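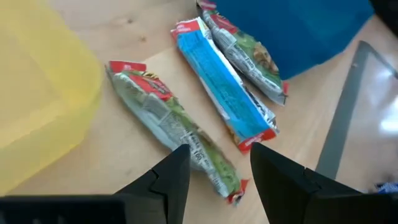 Fig. 1. Wrist view, wrapper sorting task. Three snack bar wrappers, fingers open over the left one.

Week 6: Collecting demonstrations

OK, so last week was all about the policy network and how it eats images and spits out actions. This week we back up a step and talk about where the images and actions come from, namely you, sitting at the leader arm for an afternoon. I love this part of the course, and I know half of you signed up for the math, but please bear with me, the math is back on Friday.

Some vocabulary first, so the handout and the lab sheet agree. An episode is one recording, start to stop. A demonstration is an episode we decided to keep. A task is the sentence we would say to a person ("put the wrappers in the blue bin"). A scene is how the table was laid out when you pressed record. People mix up task and scene all the time and then their spreadsheets make no sense!

Why wrappers?

I get asked this every year. We used to do wooden blocks, and blocks are lovely, and everybody's policy worked by dinner time. Then we'd put anything soft on the table and the whole thing fell over. A wrapper is thin, it creases, it's shiny, and it never lies the same way twice. Look at the foil one on the left in Fig. 1, with its red crimped tabs at both ends. The lower tab sits right between the fingers. Would you close there? On the tab? Or would you move up and take a pinch of the body? There are good arguments for both, and your data needs to pick one most of the time. If you grab the tab in half your episodes and the middle in the other half, a simple regression policy will happily average the two and close on some spot in between that you never showed it. (Action chunking and diffusion heads help with this. They don't rescue you from being sloppy.)

The colors matter too. In our sorting task the blue bin is a goal, and one of the wrappers is also blue, a lighter sky blue. I set it up like that on purpose. A network looking for an easy shortcut may learn "go to blue" and then go to the wrong blue. The cure is in the data: move the bin, move the wrapper, swap which one is nearer the hand, and do some episodes with only the silver ones out.

What the wrist camera gets you, and what it doesn't

The wrist view is wonderful for the last few inches. You see the fingertips and the thing between them, and the picture moves with the hand, so a grasp on the left of the table looks a lot like a grasp on the right. What you lose is the big picture. The yellow bin in Fig. 1 is just a soft blurry shape with a rim. If your policy has to decide between bins from this view alone, it's deciding from a smear and a corner. That's why we record the overhead view as well, and why the Palik loader refuses an episode with only one stream. Please don't patch the loader to get around this. Someone did, and I spent a weekend finding out.

One thing you can try at home: take any wrist picture, cover up everything except the area near the fingertips, and ask yourself if you could still pick the next motion. If yes, the wrist stream is probably enough for that phase. If no, write down what you were missing.

How we record

The lab machine is called Balau and the recording program is Galindo. Both should be on when you come in. Your group's steps:

Check that both camera windows are live and the clock in the corner is ticking.
Lay out the scene. Toss the wrappers a little, don't place them neatly.
Open the fingers and go to the start pose.
Press record, wait one beat, then do the task at a calm, steady speed.
Let go over the bin, come back up, press stop.
Mark it keep, redo or odd, and type a few words if it's odd.

Do the pickup in one go if you can. If you miss, and you will miss, don't stop the recording! Back off, line up again, and finish. Those recoveries are gold. A policy trained only on perfect grabs has no idea what to do the first time the foil slides away from it.

How much is enough?

Last August's set for this task has 1,440 kept episodes, and the bigger Traletti set, which mixes in other trash items, has 2,525. You're not doing that. Each group records 137 and gets read access to the August set for pretraining. When you compare results in your report, keep your own episodes separate from the shared ones, and hold out whole scenes for testing. If you shuffle single camera images into train and test, neighbors from the same episode land on both sides and your numbers will look fantastic and mean very little.

For your report

Write a page on how your group chose its grasp point and whether you stuck to it. Include one odd episode with a wrist image and tell me what made it odd. Add a small table of scene layouts, with bin positions, so another group could set them up again.

Reading is the chapter on imitation in the course pack, skip the proofs. Bring your login for Balau on Friday.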